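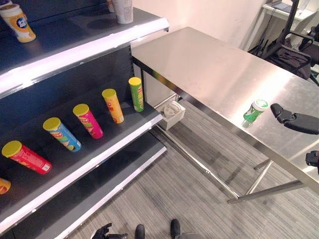
Laying a round tin on its side is asking for trouble, was the reply we had from Zevari when we first wrote in July, and a shopper will always take the one standing up if there is one to take. We had expected a milder answer, and we spent a good part of the summer wondering whether it was fair. Of the 40 replies we gathered from small shops, many said much the same thing in other words, though a fair few admitted that they laid tins down all the same when the space above a shelf was short, or when a delivery had come in late and there was no time to do better.

4.2 Upright and lying goods

It seemed sensible to begin with how the goods rest, before we said anything of price or colour, as a shopper meets the shape of a thing a moment before reading its name. By "upright" we mean that a pack rests on its base. By "lying" we mean that a round pack rests along its length, whichever way its lid is turned. Boxes gave us more bother than we had bargained for — a flat box of biscuits may rest quite properly on its broadest side — and in the end we kept them out of the main comparison and treated them in section 6, along with bags and anything else that slumps.

We also noted whether lying goods faced the same way. Orkodetti advises its shops to turn every lid to the same side, and we are inclined to agree, for a row of chip canisters with matching lids can still look cared for even when not one of them is on its base. Dissanayake takes the stricter view that lying goods are untidy however they are turned, and we have kept that scoring as a second column for readers who prefer it.

Figure 4. Upright and lying goods on one low snack shelf. 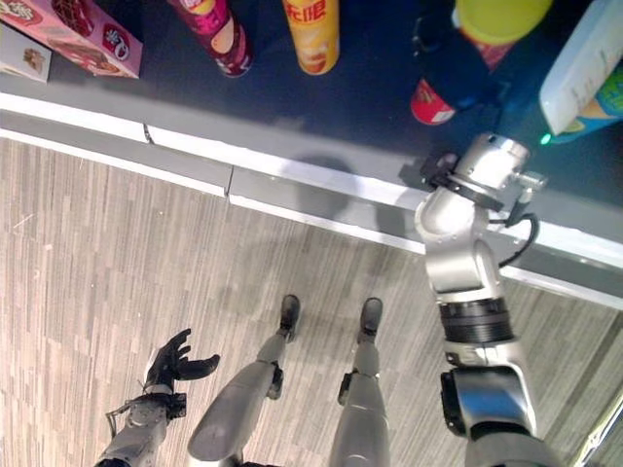
Our third kind of shelf, which we call mixed, turned out to be the one that the people scoring for us disagreed over most. Five of them worked through about 700 shelf records, using the Lastumex sheet for each, and their marks for mixed shelves were spread far more widely than for the other two kinds. Much of the trouble comes down to a single item. In Figure 4 the yellow chip can and the red one beside it are both on their bases, and it is the dark bottle with the yellow-green cap, lying slantwise, that makes the shelf mixed under our rule. Some scorers marked the whole shelf down for an item like that, while others took off a single point and moved on. We have let both readings stand, and the spread is given with the averages.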